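Andcombe Play Library: progress report to the Khumalo Fund
Play kitchen corner, period to the end of March
Prepared by Anathi Rampersad

The grant paid for one play kitchen and its contents. Out of the 1,235 we were awarded, 800 went on the unit itself, and it is now in use with its white counter, glossy black stovetop and a steel pot that has become the most sought-after object in the building. Soup is the only dish on the menu so far.

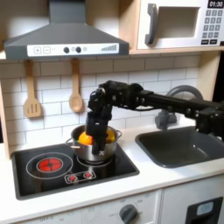

Can the fund's money be spent on replacement food?
Replacements come out of the 80 we set aside for small parts, and we have not touched it yet.

Storage has taken more thought than the kitchen did. The toy food first lived in a lidded crate, which made a fine seat and a poor pantry. Bergþóra Stougaard swapped it for two open trays at counter height, and tidying up at closing time now takes a few minutes — a personal best for us.

The microwave shelf stays as delivered. The display reads 01:30 and families have asked for a longer setting, presumably for the soup.

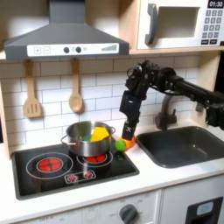 Still to do

The wooden utensils hang from hooks under the range hood, and we would like a spare set from Vokside before the summer rush. We also owe you the feedback cards. Most of the ones returned carry drawings, and we are working out how to put those in a table.

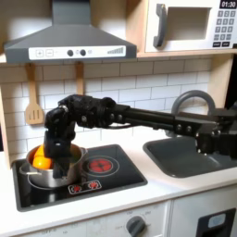 Andcombe Play Library — Early Years Team

The next report will cover the dress-up rail, which is late, and the remaining balance, which is intact. Please send any questions before we place the Vokside order in May.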